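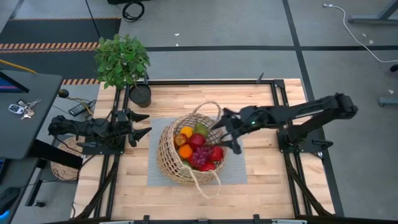 Laltamari is the two-arm manipulation dataset recorded by the student robotics club at Pacheco for its fall project. Every episode was driven by a club member using a pair of leader arms, with no scripted motion. The fruit basket is the hardest setup we kept: the grapes sit low in the pile with apples packed near them, and the handle arches over everything, so the right gripper has to come in from above beside the pear. New drivers should start with one of the other setups.

Search this repository Go

## Contents

- 455 episodes, recorded at Pacheco in October
- 28 of these are marked `held_out` and should stay out of training
- 2 arms, joint positions and gripper opening for each
- one text instruction per episode, in `tasks.csv`

## Task list

Pick and place, hand over between arms, unload basket. The fruit is artificial throughout. Failed attempts are kept and have `success` set to 0.

## Loading

Run `python load.py --split train`. The loader is a fork of Skarnach, our code from last year's competition, and still expects the old folder names. Do not rename `ep_raw`.

## Known problems

Around 80 episodes have a late gripper signal on the left arm. They are listed in `late_left.txt`. We did not correct them. Instructions were typed by whoever was driving, so the same fruit may be called "orange" in one file and "the orange one" in the next.

## Use

Free for class and club work. If you enter the Kerkimska challenge with it, say so in your team report.

© Laltamari student project | Contact | Back to top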